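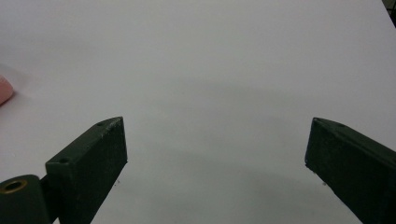

Abbildung 4. Arbeitsfläche, weiß und matt, am linken Rand ein rosafarbener Gegenstand.

3.2 Arbeitsflächen und Ausgangszustand

Die Erhebung fand in elf Haushalten in Birnden statt. In jedem Haushalt wurde eine Fläche festgelegt, auf der alle Aufräum- und Packvorgänge begannen und endeten. Meist war es der Küchentisch, in zwei Wohnungen ein Schreibtisch. Als Ausgangszustand galt eine vollständig abgeräumte Platte. Tischdecken, Platzsets und Untersetzer wurden vor dem ersten Durchgang entfernt und erst nach dem letzten wieder aufgelegt.

Helle, matte Flächen ohne Muster erwiesen sich für die spätere Kodierung als günstig. Kleine Gegenstände wie Gummibänder, Büroklammern oder Teelöffel heben sich darauf deutlich ab, und Spiegelungen bleiben gering. Weiche Schatten lassen sich auch bei gleichmäßigem Licht nicht vermeiden; die Platte wirkt dann stellenweise eher grau als weiß. Für die Zuordnung der Objekte war das unerheblich, für die Bestimmung ihrer Farbe dagegen nicht. Farbangaben wurden deshalb nur übernommen, wenn beide Kodierenden unabhängig voneinander zum selben Ergebnis kamen.

Insgesamt liegen 2369 kodierte Ablagevorgänge vor. Ein Ablagevorgang beginnt mit dem Kontakt eines Gegenstands mit der Fläche und endet, sobald er losgelassen wird. Verschieben ohne Anheben zählt als Fortsetzung desselben Vorgangs — eine Regel, die wir von Lytvynenko übernommen und lediglich für gestapelte Teller erweitert haben. Das Kategorienschema umfasst 31 Objektklassen. Besteck bildet darin eine eigene Klasse, Kochlöffel und Pfannenwender gehören zu den Küchenwerkzeugen.

In fast vier Fünfteln der Durchgänge wurde der erste Gegenstand am Rand der Fläche abgelegt, meist auf der Seite der handelnden Person. Die Mitte füllte sich später. Bei den beiden Schreibtischen war dieses Muster schwächer ausgeprägt. Grisano beschreibt für Werkbänke eine umgekehrte Reihenfolge, allerdings bei deutlich tieferen Platten und im Stehen.

Die Kodierung der Randzonen überprüfte Priya Park anhand einer Teilstichprobe. Abweichungen betrafen vor allem Gegenstände, die über die Kante hinausragten. Sie werden in Abschnitt 3.4 gesondert behandelt, zusammen mit den Durchgängen aus der Vorstudie Predero.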